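The second novel in the Girwood series took its author 27 months and three full drafts. We spoke one morning in May, shortly before she sent the last chapters off to her critique group. 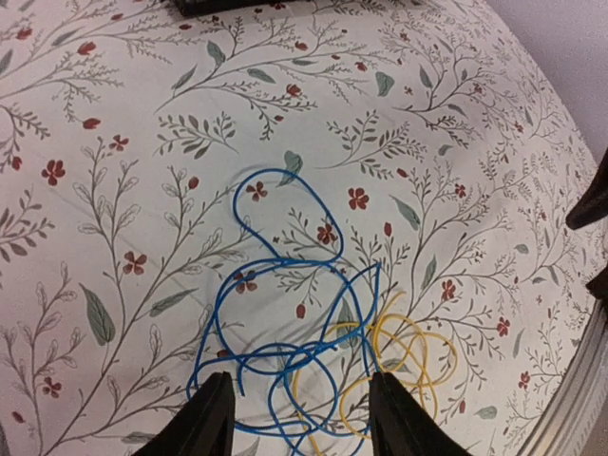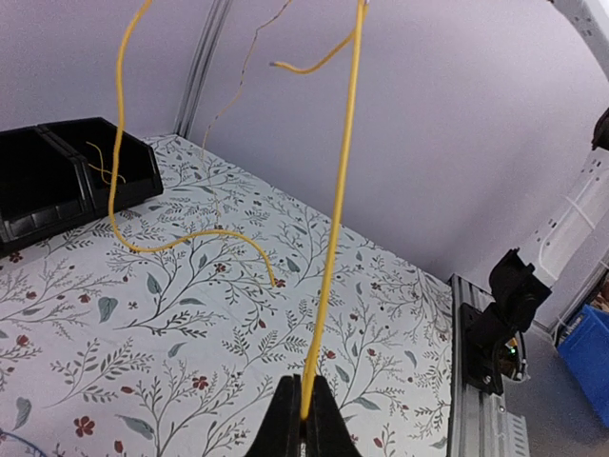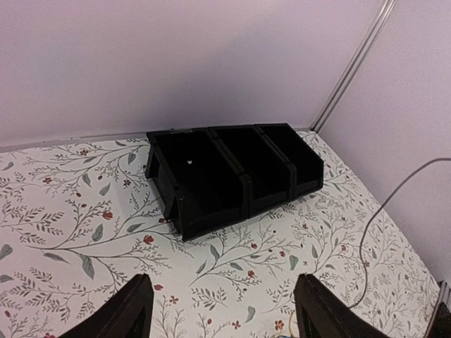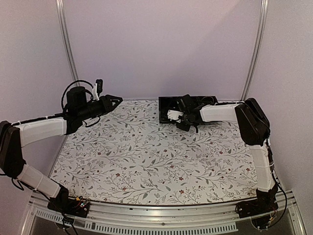 Her first draft of Prullulau opened with a map, a prologue and a song. All three have gone. "The group read 58 pages and couldn't tell me what my main character wanted," she says. "So I cut back to the day she leaves home." She plans on paper, one strand for each character, and says that by the middle of a draft the strands look like the blue wire in the first picture, a loose tangle lying on flowers. She then follows one of them from end to end before she touches the next.

The magic was harder. In book one, anyone in Girwood could use it. Readers asked why the town still had a bad harvest, and she had no good answer. "Now it costs them sleep. A big spell is 2 nights. I should have thought of that earlier."

She writes more than 200 words a day, before breakfast, and doesn't reread them until the chapter is finished. Plorkby, the rival town, gets its own book next. She has the first line and the name of the ferry.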